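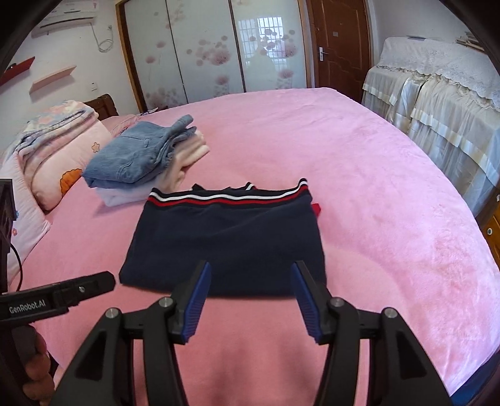 I finished The Giltix Road by Peninah Makokha last night and want to put some thoughts down while I still have them. It's a novel about a mother, Ruth, whose son is 18 and leaving the town of Bokosby for a job on the coast. There is a long chapter where she does his laundry for the last time. She folds one thing at a time and each one sets off a memory. I had a navy piece with black, white and red striped ribbing folded on a pink blanket when I got back to that chapter, and I read most of it standing up.

A bit of background. The book came out in 2024. I bought it that November and it sat on the shelf until this month. The cover is a drawing of a bus shelter and I kept thinking it was a crime novel.

It isn't a crime novel. A bicycle goes missing on page 30 and you do find out who took it, but that's as far as it goes.

What I liked most is that Ruth is not especially wise. She says the wrong thing to her son for most of the first half. She reads a note she shouldn't read, then brings it up at dinner as if she'd guessed what was in it. He knows right away. She knows he knows. They both keep eating.

I've read a lot of novels about parents and teenagers where the parent gets a big speech near the end. Ruth starts one, in the car. Then they miss the exit and she has to find somewhere to turn around.

The son, Daniel, gets 2 chapters of his own and I wish there were more. They're written in a flatter style than his mother's. At first I thought they were weaker. On a second look they are doing a lot of work. He notices what things cost, for one thing. She never mentions money and he mentions it on nearly every page.

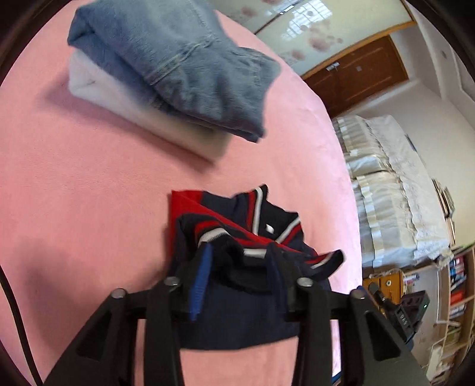 The other thing about Daniel's chapters is how little he thinks about his mother. She thinks about him constantly. He thinks about a girl named Ines, a pair of boots, and whether the room he's renting has a window. I called my own mother after reading the first one.

Some complaints. The middle section at the cannery goes on too long. There's a foreman who seems to be set up as important and then he's transferred. I also lost track of the aunts. There are several aunts and they all have opinions about the roof.

The dialogue is good, though. Makokha lets people answer a question that wasn't asked. If you grew up in a family like that you will recognize it.

I went and looked at the reader reviews afterward. It has 2354 ratings on the site I use and a lot of them are three stars from people who say nothing happens. I can see why they'd say that. The biggest event is a bus being late.

A friend asked if it's suitable for a teenager. I'd say yes. There's some swearing and one sad scene with a dog. My niece is borrowing my copy next and I have asked her not to fold the pages, so we'll see.

If you want something to read alongside it, try Sembiring by Ulises Nina. It's a short novel told by a father whose daughter has stopped speaking to him. Same kind of family, much angrier book. I read it in two evenings. The ending annoyed me and I still recommend it.

The library in Sekville has both. The Nina was shelved under travel when I found it, I suppose on account of the title, so ask at the desk if it isn't in fiction. The Makokha had a waiting list last I checked.

A few people have asked about the audiobook. I listened to the first hour of it on a drive. The reader is fine with Ruth but gives Daniel a sort of mumble that I found hard to follow with the heater on. I'd go with print.

Also, for anyone who already owns the hardcover - there's an afterword in the paperback that isn't in yours. It's four pages. She talks about her own leaving home and how long it took her to write the laundry chapter, which began as a separate short story. The story had a different ending. In that version Ruth unpacks the suitcase again after he's gone to bed.

I keep going back and forth on whether I'd have preferred that. It would have been a sadder book. I think the one she published is closer to how people behave, but the suitcase has stuck with me all day.

Next up is a long history of canals that I've been promising to return. If you've read the Makokha, tell me what you made of the foreman. I'd like to know if I missed something.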